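Reading Genre Fiction, Unit 4: The Unreliable Narrator
Handout, 29 Jan 2025

Most textbooks tell you an unreliable narrator is one whose account we can't trust. I don't find that much use. By that measure every first-person narrator qualifies, and half the third-person ones too. For this unit we need something tighter: there has to be evidence on the page that the author knows more than the speaker does. If you can't point to the line, you don't have an unreliable narrator. You have a hunch.
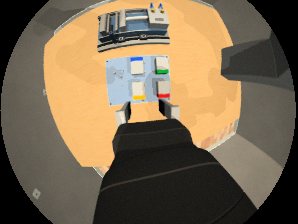
Set reading is Vemorance, all 237 pages, and the first two chapters of Basovar. The back cover of Vemorance promises a twist that "changes everything." Does it? Go back to page 173 after you finish and read the dinner again. The narrator says she left early. She also repeats the toast word for word. Some readers call that a clue. It could just as well be a slip that no editor caught, and I'd like you to argue one side or the other from the text.

Be careful with Basovar. The narrator lies, yes, but he tells us so in the opening paragraph, and a liar who announces himself may be the most dependable voice in the book. 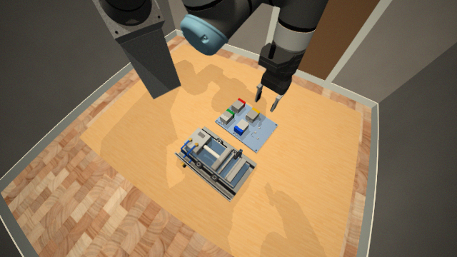
A word on the publisher's claims. Gatlow sells both novels as "psychological suspense," a label that tells you where the book is shelved and very little about how it works. Don't quote jacket copy as support. The same goes for the reading guide in the back of the Tufa paperback, which treats every gap in the story as deep and deliberate. Some gaps are only gaps.

Written work: 300 words on one passage where the narrator's account fails to add up. Quote it, give the page, and say what a trusting reader would make of it before you say what you make of it. No plot summary. Papers that use the phrase "keeps the reader guessing" will be handed back.

Next unit: letters and diaries, and why anyone believes them.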